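Operators wanted – simulated drawer tasks
Flomthorpe site, or from home if your connection holds up

Ekow is collecting examples for a learning system that opens and shuts drawers. We need 4 more people to drive the simulated arm. All on screen, no real hardware. Start September 2025. 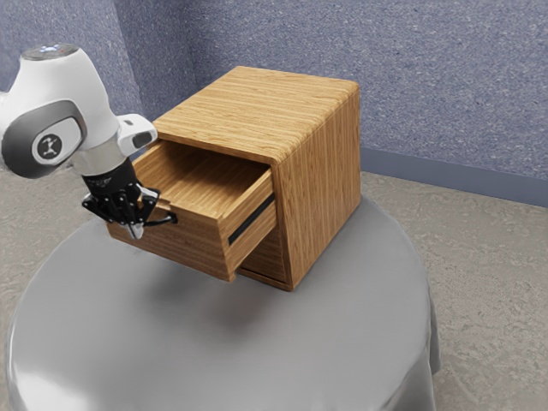
You get a hand controller and a short brief, then you run the task again and again, start position changed each time. Slow and smooth please. Failed tries get kept too, just mark them as failed before you save. Everything goes into Zindex at the end of the shift, notes included.

Shifts are 2 hours, 20 saved runs a shift. Paid per shift, not per run – so no rushing. Training shift is paid the same.

Wrist view takes some getting used to. Handle up close, fingers low down, not much else to go on. Most people from the August intake wanted a second go at the training before they were comfterable, fine by us.
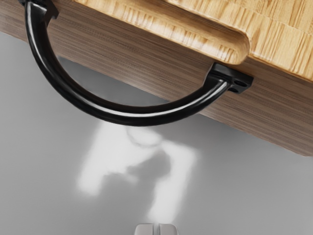 Page last changed: 2 days ago

Need: steady hands, patience, clear written English for the notes. Gaming or CAD handy but not essential. No robot experience needed. Over 18s only.

To apply – short note to the Semple desk at Flomthorpe, say which shifts you can do and wether you want site or home. No CV.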